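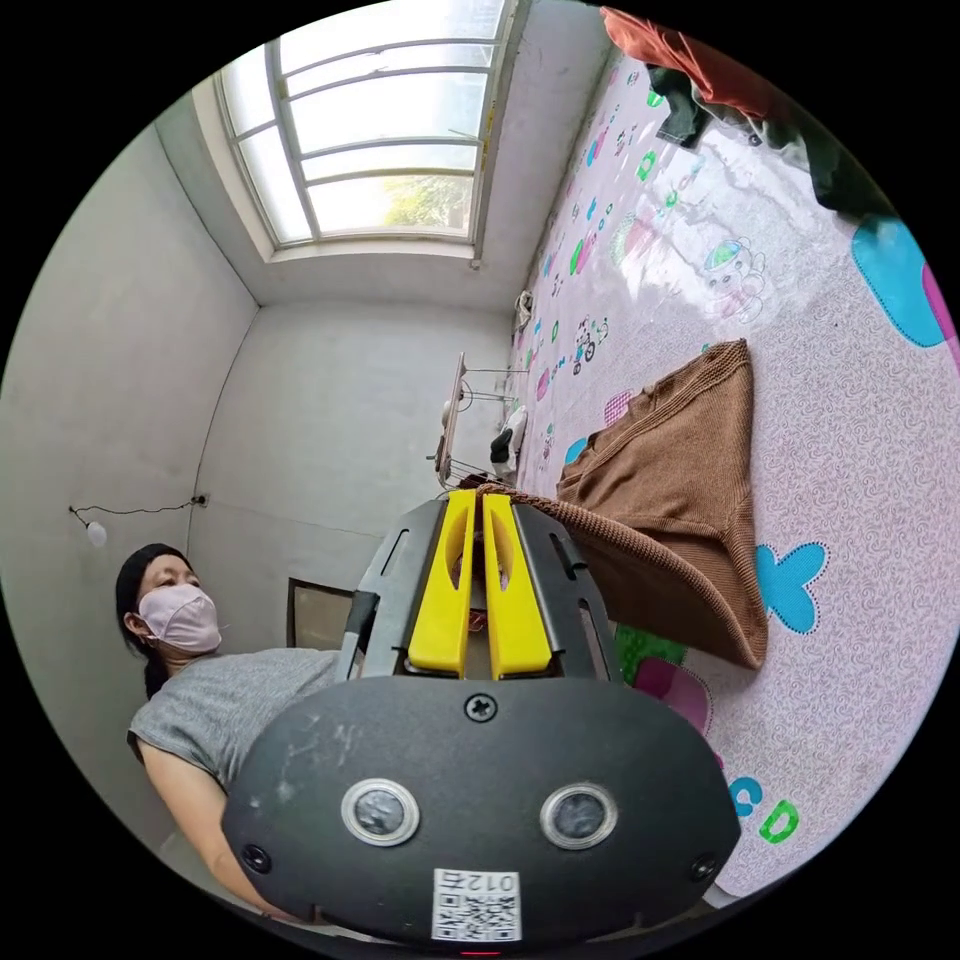
Brown knit, bedroom, sweater day.

I do my sweaters on the bed, always have. The dresser top is too small and the floor is bad for my back, and on a bed you get to lay each one out flat and really look at it before it goes away for the season. I usually start in July, when I can't imagine ever wearing wool again, and finish whenever I finish!

My first tip is to stop hanging knits. I lost a lovely green cardigan that way (two little shoulder horns that never came out, no matter how much I steamed it). Fold them, even the thin ones.

The fold I use came from my neighbor Hường Hứa, and it goes like this. Lay the sweater face down and smooth it from the middle outward with your palms. Bring one side in toward the center and lay the sleeve straight down along it, then do the other side. Fold the bottom up to the chest and then once more - if it's a chunky knit, stop after the first fold or you'll get a brick that won't stack.

Check the cuffs and underarms while you're at it. Anything with a snag goes in a mending pile at the foot of the bed. Pull the loop through to the inside with a crochet hook and please don't snip it, I've done that and watched the hole grow.

I stack mine 6 high at most, heaviest on the bottom, in cotton bags. Old pillowcases work great too. Cedar blocks go in the corners, and a quick rub with sandpaper wakes the smell up again when they fade.

One more thing - wash before you store, even if you only wore it twice. Moths love a sweater with a bit of soup on it.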